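Chapter 3
Robots You Can Stand Next To

On open day at Protomico, the crowd always ends up at the same bench. Last April, 40 ninth graders squeezed in to watch a robot arm sort toy blocks, and they loved it! Hatsue Yoshida, the engineer running the demonstration, let them call out a shape and then asked a harder question: how would you tell a machine what a star is?

That question drives this chapter. You will learn how an arm finds its position, how a gripper closes on an object - and why a heart is trickier to hold than a cube. Keep your notebook open as you read, and try to plan each move yourself first.

Key terms: joint, wrist, gripper, workspace
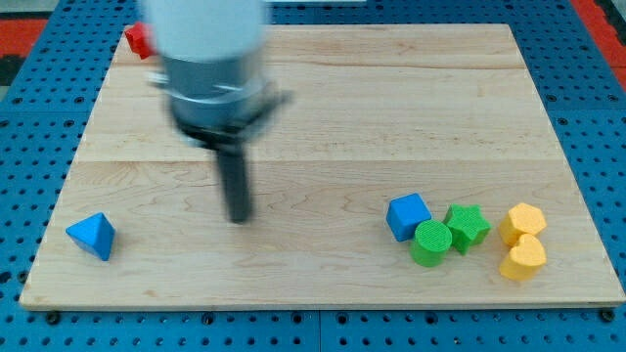
Figure 3.1 A robot arm in motion above a board of shape blocks.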